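Threads > Textiles and Laundry > Paloma Iwasaki

We use cookies to remember your reading position. Accept / Manage settings

Posted in September by Paloma Iwasaki

1/ Folding knit tops, continued. Several replies to the last thread asked why my stacks lean. They lean when the neckline ends up in a different place on each fold. The neckband is the thickest part of a thin top, so its position sets the height of the whole stack.

2/ Surface first. I fold on a cloth-covered table. Bare varnish lets a thin knit slide while you press it. A checked cloth has a second use: the pale bands are straight, and you can line a side edge up against one without getting out a ruler.

3/ Fold lengthwise, sleeve in, then stop and look at the neckline before going any further. If the band is twisted at this stage it will be twisted in the drawer. Lay the sleeve in loosely and flatten it from the shoulder outward. Pressing from the cuff pushes the pleats toward the collar.

4/ Pink top, both times with the neckline open and the body creased:

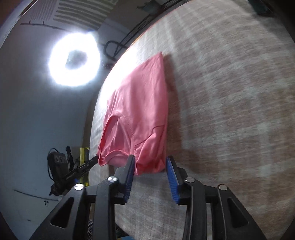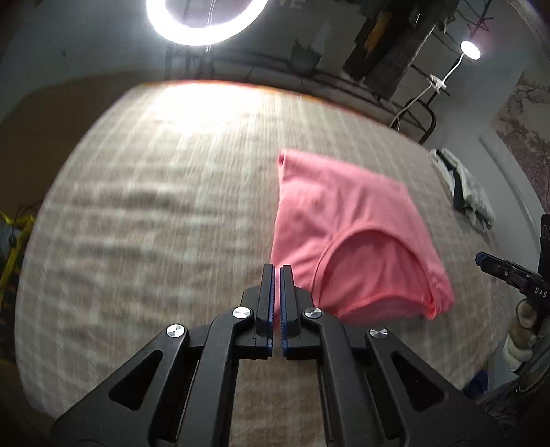 Indenus Household Notes, no. 12, p. 3

5/ Creases first. Long soft ones along the body come out with the flat of the hand. Short wrinkles at a side edge usually mean the two layers have shifted against each other. Lift the top layer, set it down again, and leave the bottom one alone.

6/ A corner that has turned over on itself should be opened before the next fold. Two layers there become four, then eight. It prints a hard line into light jersey and the line survives a week in the drawer.

7/ Light matters more than I used to allow. With a window on one side, the near-white patch on a pale cloth hides every shallow crease in that half. I rotate the garment half a turn and check again. Drawing the blind works too.

8/ On folding boards: I tried the Kedon and went back to hands. The board gives a consistent width but it needs the shirt perfectly centered, and centering takes longer than folding. For heavy sweatshirts I would still use it.

9/ Drawer width decides the final size. Measure the drawer, divide by the number of rows you want, subtract a finger's width per row. My Amaral chest takes 3 rows of short-sleeved tops with the neckbands facing front.

10/ Next thread is fitted sheets. I have a method for the elastic corners that holds up on a deep mattress and fails on a shallow one, and I want to test it on a second set before posting measurements.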